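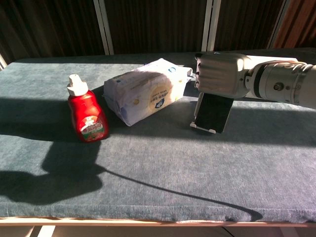 3 min read

Questions I get about the Keta prints

I'm Salamatu Odoi and I make large black and white photographs of salt ponds, mostly on film. The same questions keep landing in my inbox, so I've put my answers in one place. If yours isn't in here, write to me anyway!

What is the Keta series?

It's a set of 31 photographs of the lagoon and the salt flats near it, made over three long trips. There are no people in any of them, but there are plenty of footprints, rakes and little heaps of salt. I started out wanting to do portraits and kept turning the camera toward the ground (my contact sheets from the first week are very funny to look at now).

Why black and white?

Mostly the glare. At midday the flats go so bright that color film gave me a pale blue nothing, and I liked the grays a lot more. I did shoot two rolls of color on the last trip and I may do something small with them.

What camera do you use?

A medium format camera with one lens, a normal one, and a tripod with a leg that slips. I meter for the shadows and then give the film less time in the developer so the salt doesn't block up. That's the whole method. I get asked about filters too – I carry a yellow one and forget it in the bag.

How many frames did you shoot?

I had to go look this up: 1,366. Yes, for 31 pictures. Some of those are the same puddle over and over while I waited for a cloud.

Do you crop?

A little off the top sometimes, when the horizon is off. I don't have a rule about it.

Who prints them?

I do the small ones myself in my darkroom, on fiber paper. The big ones are scanned and printed at Tseng, a two-person lab that puts up with me sending files back because a corner looks too warm. Small prints are 14 inches wide. Each one comes in an edition of 12, signed on the back in pencil.

Can I buy one unframed?

Yes, and I'd rather you did, because glass and shipping don't get along. Prints go out flat between boards. If you want a frame, ask your local shop for a plain one with a spacer so the paper isn't pressed up against the glass.

Where should I hang it?

Anywhere out of direct sun. A hallway is great. Bathrooms make me nervous.

Is there a book?

There is! Dasteo is publishing it in March, with the sequence I've been shuffling around my living room floor for most of a year. It's softcover and it lies open nicely, which I was very annoying about in every meeting. The title is just Keta. I had longer ones and they were all worse.

Will there be a show?

A small one at Wulari, opening the same month as the book. I'll put the hours on the news page once I have them.

Can I use one of your pictures on my blog?

Small size, with my name and a link back, sure. For anything in print, or on something you're selling, please email me first.

Do you teach?

Now and then, a weekend darkroom class, four people at most. The next one is full but I keep a list, so send me your name and tell me if you've printed before. Beginners are very welcome.

Last updated January 22, 2019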